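7. Instalação do controlador e configuração de áudio no computador

A presente secção aplica-se à interface de áudio Nikolaidis, ligada a um computador por USB. Leia também a secção 6 (Ligação de microfones e instrumentos) antes de prosseguir. A instalação requer uma conta de utilizador com permissões de administrador.

7.1 Antes de começar

1. Encerre todos os programas que utilizem áudio, incluindo navegadores e aplicações de videoconferência.

2. Rode os controlos de ganho e o controlo PHONES totalmente para a esquerda.

3. Desligue as colunas amplificadas ou os monitores de estúdio.

4. Caso exista no computador uma versão anterior do controlador Brostham, remova-a e reinicie o sistema.

Nota: os projetos gravados com a versão anterior mantêm-se inalterados. A atribuição de entradas e saídas poderá, contudo, ter de ser refeita no programa de gravação.

7.2 Instalação do controlador

1. Com a interface desligada do computador, execute o instalador Brostham.

2. Selecione o idioma e aceite os termos de licença.

3. Escolha «Instalação padrão». A opção «Personalizada» destina-se a sistemas com mais do que uma interface e encontra-se descrita no anexo B.

4. Quando o instalador o solicitar, ligue o cabo USB diretamente a uma porta do computador. Não utilize concentradores sem alimentação própria.

5. Aguarde até que o indicador USB do painel frontal permaneça aceso de forma contínua. Se o indicador continuar intermitente decorridos 20 segundos, retire o cabo e ligue-o a outra porta.

6. Reinicie o computador.

Atenção: não retire o cabo USB durante a atualização do firmware. A interrupção deste processo pode tornar o equipamento inoperacional e exigir a intervenção da assistência técnica.

7.3 Seleção da interface no sistema

1. Abra as definições de som do sistema operativo.

2. Em «Saída», selecione «Nikolaidis Out 1-2».

3. Em «Entrada», selecione «Nikolaidis In 1-2».

4. Desative os melhoramentos de áudio e o som espacial, caso estejam disponíveis.

5. No programa de gravação, abra as preferências de áudio e escolha o controlador Brostham. Os controladores genéricos permitem a reprodução, mas apresentam uma latência superior.

7.4 Ajuste do tamanho da memória intermédia

O tamanho da memória intermédia (buffer) determina o atraso entre o som captado e o som escutado. Valores baixos reduzem esse atraso e aumentam a carga sobre o processador.

1. Abra o painel de controlo Brostham e selecione o separador «Desempenho».

2. Para gravar, escolha o perfil «Baixa latência».

3. Para misturar projetos com muitas pistas e efeitos, escolha o perfil «Estável».

4. Reproduza um projeto durante 3 minutos. Se ocorrerem estalidos ou cortes, passe ao perfil imediatamente superior — o perfil pode ser alterado sem reiniciar o computador, mas a reprodução deve estar parada.

Nota: a monitorização direta, ativada pelo botão DIRECT, não é afetada por este ajuste.

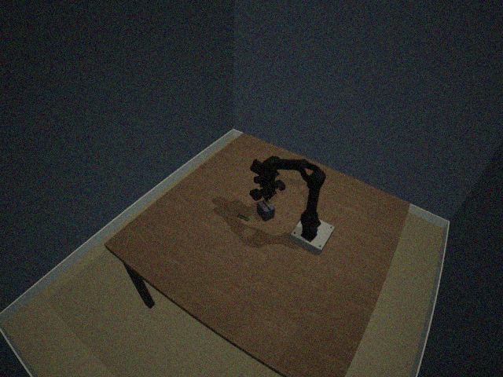 7.5 Resolução de problemas

O computador não reconhece a interface. Verifique o cabo USB e experimente outra porta. Em computadores portáteis, desative a suspensão seletiva de USB nas opções de energia.

Não há som nos auscultadores. Confirme que o controlo PHONES não se encontra no mínimo e que a saída selecionada corresponde à indicada em 7.3.

O som apresenta zumbido. Ligue o computador e os monitores à mesma tomada múltipla. Afaste os cabos de áudio dos transformadores.

A voz é gravada apenas no canal esquerdo. Configure a pista como mono e atribua-lhe a entrada 1.

Se o problema persistir, contacte o serviço de assistência Sudthorpe, indicando o número de série inscrito na base do equipamento e a versão do controlador que figura no separador «Informações».

Revisão técnica: Stelios Karagiannis
Revisão do texto: Ifigeneia Drakos
Última atualização desta secção: 28/10/26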